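Notes on transcribing a bilingual newsletter

10 December 2024
Filed under: language, archives

The second batch of the Treder newsletter is now transcribed, and I want to write down the rules I used before I forget them. The newsletter was printed for families who had moved between two towns and kept accounts, relatives and subscriptions in both. Each issue carried text in two languages, and the split was not clean. A notice would start in English, switch for the name of a dish or a form, and stay switched for the rest of the paragraph.

My first rule was to tag language by clause. Tagging by word gave too many switches to be useful. Tagging by paragraph hid the ones that mattered. Clause tagging puts a loanword inside the language of its verb, and it can be checked by a second reader in a reasonable time.

The second rule concerns spelling. The typesetter at Bunnag, the print shop named on the back page, did not have the full set of accented letters. In the early issues the marks were added by pen on the master sheet. Later they were dropped. I keep the spelling as printed and put the standard form in a separate column. Search runs on both columns.

The third rule is about names of places. Plelik appears with 3 spellings, sometimes within one issue. I treat these as evidence of who wrote the item. Letters sent from abroad use the older spelling, and items written locally use the one on the English road signs. I have not merged them.

The file now holds 900 items. Most are short: births, rides offered, a room to let, a reading group that met in December and then moved to a larger hall. The literacy notices are the ones I came for. They show that the evening classes taught reading in the home language first and English after that – the reverse of what the town's own reports say.

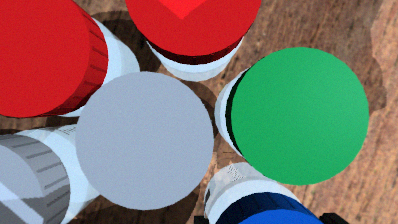
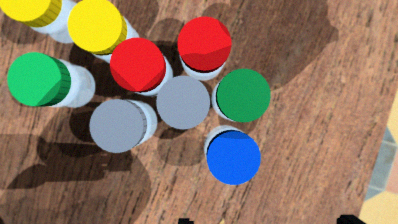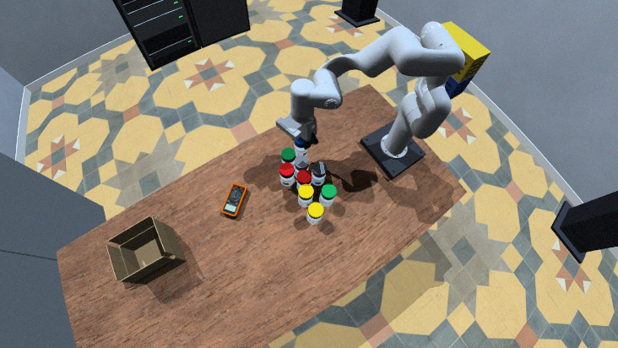 After I posted the draft rules, Zodell wrote in to say that clause tagging breaks down on lists, where there is no verb to decide the matter, and that a recipe or a price list ought to get a label of its own. I agree with the first part. For lists I had been copying the tag of the heading, and this gives wrong results when the heading is in English and every line under it is not. I have gone back and marked all verbless items as "list" with the languages present given in order of appearance. The change touched more of the advertisements than I expected and almost none of the letters.

Two problems remain open. Some of the letters were clearly translated before printing, and the translator is not credited. The word order gives it away in places, but I do not want to tag on a guess, so there is a column for "possible translation" and it is mostly blank. The other problem is the crossword. It accepts answers in either language, and several squares only work if the across word is in one and the down word in the other. I have left it as a scan.

Next is the run of issues after the change of editor. The paper is thinner and the print shows through from the reverse side, so the reading will be slower.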